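FOR IMMEDIATE RELEASE

Indalik Opens Storage Case Exchange to Households in Drundutthorpe

DRUNDUTTHORPE, Nov 13, 2024. Indalik, the household storage association, today opened its storage case exchange to all residents of Drundutthorpe. Under the program, households may borrow a flat, lidded case for papers, cables, small tools or craft supplies, keep it for one season, and return it or trade it for another size.

The exchange begins with 326 cases. Of these, 178 are the low white model with rounded corners, intended for shelves and shallow drawers. The remainder are deeper boxes, supplied by Hirketti, for use in closets and under beds.
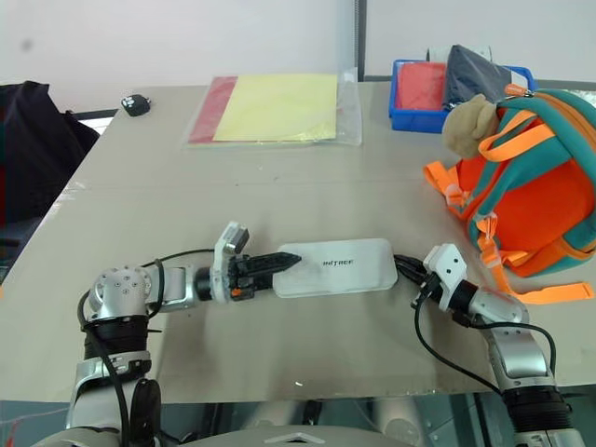 Oddur Overgaard said that a low case had settled a long argument in his home over where the warranty papers should go, and that he would have liked to see a smaller size offered as well. He added that he had kept his first case on a hall shelf for a full winter and had stopped keeping papers in the kitchen drawer.

Indalik confirmed that a smaller size is under review. A decision is expected in February, when the first borrowing season ends.

The program follows a trial in the Charvát apartments, where 81 households took part. Participants asked most often for a lid that could be wiped clean and for corners that would not catch on drawer linings. Several also requested labels, and a sheet of plain labels is now included with every loan.

Each returned case is set on a clear table and checked along the rim and at the corners before it is lent again.
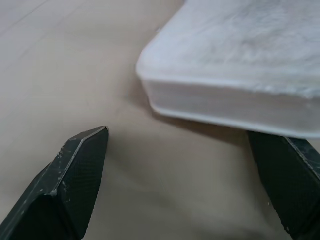 Cases that do not pass are set aside for repair or withdrawn from the exchange. Borrowers are not charged for ordinary wear. They are asked to empty the case fully, remove any labels and bring it back with its lid.

Loans are free to residents with proof of address and are limited to two cases per household. Requests may be made at the Indalik front desk or by mail. Households outside Drundutthorpe may join a waiting list.

Press inquiries: Indalik Information Office, Drundutthorpe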